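Discussion in 'Effects and Pedals' started by Kristaps R, 02/09/2021

I own the Rolia analog delay since June and I promised Lacey in the other thread to write a review, so I try to do it properly.

I paid 200 euros for it, used, with the box and without the power supply. My rig is a Telecaster into a small 13 watt tube combo, clean most of the time. The pedal stands after the overdrive. I don't have an effects loop, so I can't say how it behaves in one.

The sound first. The repeats are dark, and each one becomes darker than the last. With the mix below noon they stay nicely behind the playing. For slow songs I leave it on all evening. The longest time is 578 milliseconds, and at this setting I hear a little hiss when I stop playing. My old Bai had more of it. 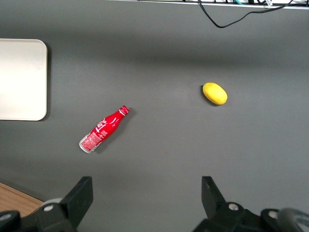 The knobs are what I like least. The feedback knob does almost nothing until two o'clock, and then it goes very quickly into self-oscillation. On a dark stage I already touched it once by mistake, and our singer was not happy. I now keep a small rubber ring on it.

There is no tap tempo. If you need it, look at the Puvirar, but it is digital and the repeats are brighter.

The bypass switch is quiet and feels solid. It does not run on a battery.

I would buy it again for the same price. New, I am not so sure. If somebody has tried it with bass, please write how it was.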